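I bought the Hedovis candle follower for our parish last February, and after one year on the altar I think I can give a fair opinion of it. For those who don't know the word, a follower is the small cap which sits on top of a candle and keeps the flame even. Without it, a beeswax candle near a draughty door will burn down one side and drip on the linen.

Our church in Merkden is old, and the air moves across the sanctuary from the north door all winter. Before, we were using the glass followers from Debnath. They look very nice, but we broke two of them in one season, both times while cleaning. The Hedovis one is solid brass. It comes in several widths, and you must measure your candle before ordering. I ordered too narrow the first time and had to send it back. The exchange was done without any argument, but I paid the postage.

The price was 60 dollars for one, so a pair is not a small purchase for a parish like ours. Ajith Sastry, who trained me as sacristan, told me it was too much for a piece of metal. He has changed his opinion a little. In the old way we were scraping wax from the altar cloth nearly every Wednesday, with brown paper and a warm iron. Now I do this maybe once in a season.

I have kept a small notebook of the burning hours, because I like to know when to order. With the brass follower, one of our altar candles lasted 126 hours. I did not keep such a record for the glass ones, so please don't take it as a proper comparison.

There are some points I do not like. Brass becomes hot, and it stays hot for longer than you expect after the candle is put out. The servers must be told this more than once. The colour also goes dull quickly from fingerprints, and the lacquer on ours had started to lift at the inside edge by Easter. I wrote to the company and Anitha Chowdary answered me the next morning — very polite — and said the lacquer can be removed completely with hot water and a soft cloth. I tried it, and it took me most of an afternoon.

For cleaning off wax I put the follower in hot water for a few minutes, then wipe it and dry it well. Please do not use a knife, as it leaves scratches where soot will collect. The same company in Plalville sells a polish, but I found the ordinary one from the hardware store does the same work.
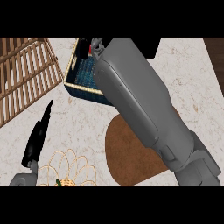
I would buy the pair again in the plain brass, without lacquer if they offer it, and I would measure the candle twice before ordering.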